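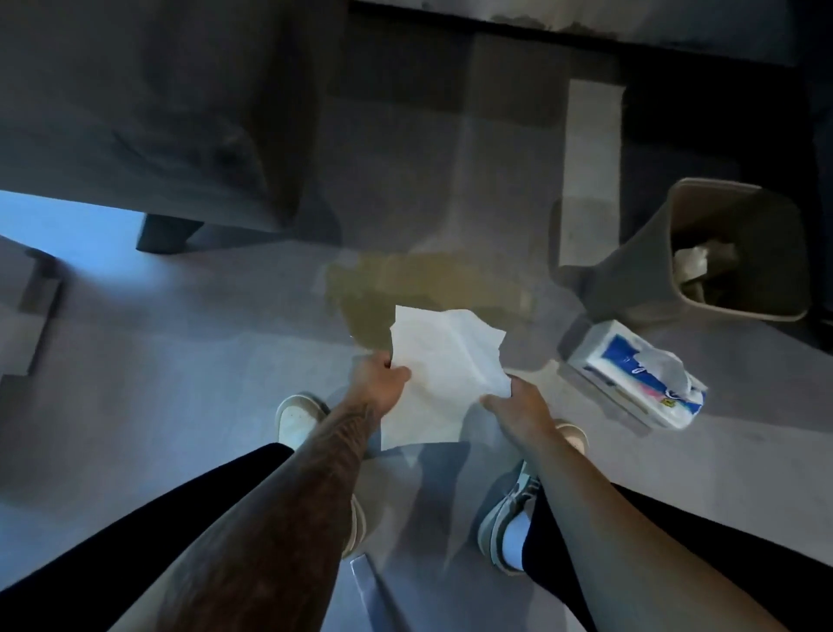

Nostolis puts cleaning robots on the lounge floors at Uvell, and the cleaning team gets new hours

8/15/24

I'm Iresha Barua and I run the cleaning side at Uvell, so I asked if I could write this one myself (they said yes, brave people!).

From September, floor robots from Nostolis will do the nightly sweep and mop across our Brerkus building, all 1173 square metres of it. My team used to push machines up and down until gone midnight. Now we start at two in the afternoon and most of us are home for the late news.

Spills are still ours. Somebody's drink goes over next to a sofa, and you want a person with paper towel and a bin close by, then the robot can do the big stretch of floor later on. We tried sending it straight into a puddle during the trial and I wouldn't recommend it – sticky wheel marks all the way to the lifts.

No jobs go, and hourly pay stays the same. Everyone gets a paid training day too, with Sabina Jayasinghe from Nostolis, who has been very patient with my questions about brushes.

Want to come and have a look? Ring the front desk at Brerkus and ask for me on extension 261.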